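Teaching the gasket pick at the Pristidmont bench: gallery

Wesow runs the Pristidmont bench as a test cell for small assembly work that is still done by hand on the production side. The present job is the adhesive gasket. A rectangular frame gasket has to be taken from a stack, carried to a plate and set down in the correct orientation. Fixed programming handled the carry without trouble and handled the pick badly. The cell was moved over to taught motion in May, and these notes cover the setup and the first working session.

Two methods are in use. In hand guiding, the operator holds the wrist and walks the arm through the path while the controller logs joint positions. In remote control, the operator sits at a leader arm and the follower copies the motion at the bench. Hand guiding is faster to learn and good enough for approach moves. It is poor for contact, as the operator's grip loads the wrist and the force record ends up describing the operator. Contact moves are therefore recorded by remote control only.

Each recorded attempt is called a take. A take starts with the arm at its rest pose and ends with the arm back at the same pose. Anything shorter is discarded. A full set for one task is 90 takes, split between operators so that the trained policy does not inherit one person's habits. The operator may pause during a take but may not back up and repeat a move. Repeats taught the earlier policy to hesitate over the stack.
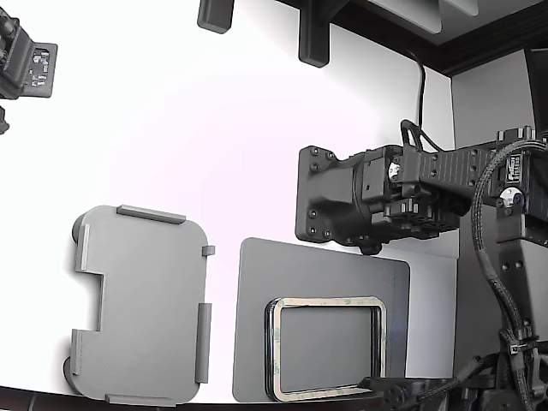 Control software is the Correa package, running with its stock filter settings apart from the leader-to-follower scaling. At 1:1 the operators overshot on descent. Scaling the vertical axis down by half removed most of that and added roughly 6 seconds to a take, which was judged acceptable. Lateral scaling was left alone.

Start positions are varied on purpose. The stack is moved between takes within a marked zone and turned a few degrees either way. Early on the operators were choosing the new positions themselves and kept returning to the same two or three. A printed list of offsets now sits next to the leader station and is worked through from top to bottom.

Gaskets present two separate problems. The first is singulation. The layers are thin, they sit almost flush with one another, and a straight lift tends to bring up more than one. The taught motion goes in at a corner, raises it slightly, waits, and then lifts along the long side. The wait matters. Takes recorded without it looked clean at the leader station and produced double picks when replayed.

The second problem is the liner. It has to stay on through the pick and the carry. Pressing from above creases it, and a creased liner peels unevenly at the next station. Operators are told to come in from the side and to keep the tool off the printed face.

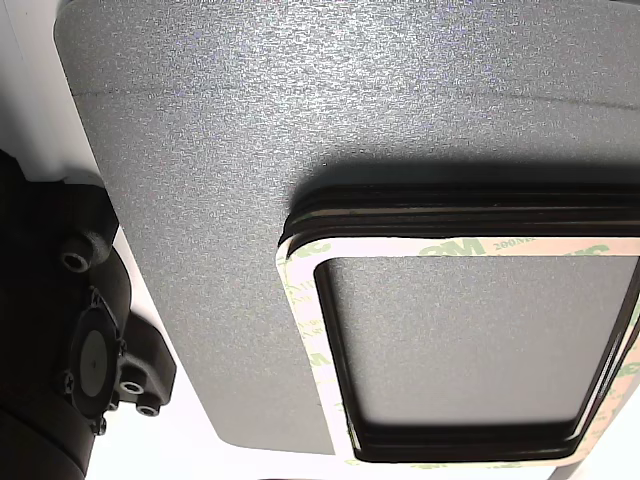

Skastholm bench, second shift: We run a similar pick with a thinner foam and ended up teaching the corner lift by hand guiding after all. One operator on the wrist, one on the stop button. The force data is useless, agreed, but the policy we train only uses position, so it made no difference to us. Worth trying before you commit a full set to the leader arm.

The suggestion was tried on a short set of 13 takes. Position-only training gave a usable corner approach and an unreliable lift. The policy had no way of telling one layer from two and closed the same way on both. The force channel was kept, and remote control with it. Skastholm's foam is stiffer than the material used here and that may be the difference.

Lighting needed attention as well. The plate surface is reflective, and highlights shift as the arm passes over the work. The first trained policy was sensitive to time of day: it performed well at 8 a.m. and missed the corner after lunch. Recording was then spread across the shift and the overhead lights were left at one level. No other change was made to the vision side.

Operator fatigue shows up in the logs before the operator reports it. Path length grows, pauses get longer, and the return to rest becomes abrupt. Sessions are capped at 40 minutes, with a change of operator at the end of each. Rejected takes are kept in a separate folder with a one-word reason. The most common reason so far is "double", followed by "crease".
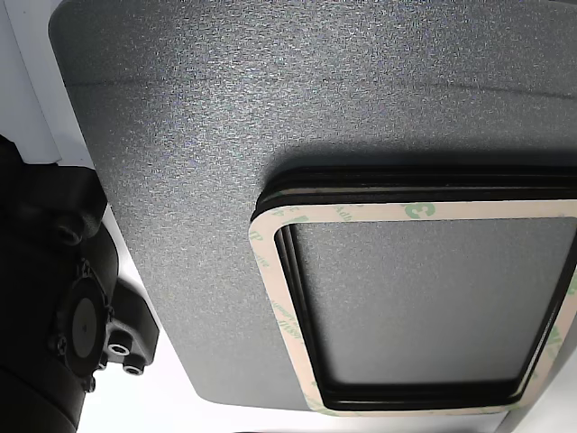 Gasket stack with liner up, arm at left.

Replay checks are run at the end of each session. One take is picked at random and played back open loop with the stack returned to its listed offset. If the arm reaches the corner, the session is accepted. If it does not, the wrist zero is checked before anything else. A drifted zero spoiled a whole morning of takes in the first week, and the check has been in the procedure ever since.

Next step is the placing move, taught separately and joined to the pick at the carry height. The page will be extended when that set is complete.

3 comments

benchrat1974
What rate are you logging force at? We saw the corner release only after going well above the default. At the default it was just a flat line with a step in it.

pm_tooling
Agree on the printed offset list. We let people choose for a month and the heat map was one blob in the middle of the zone.

guest
Does the wait at the corner survive training, or does the policy smooth it out? Ours shortened it every time until we recorded it as its own segment.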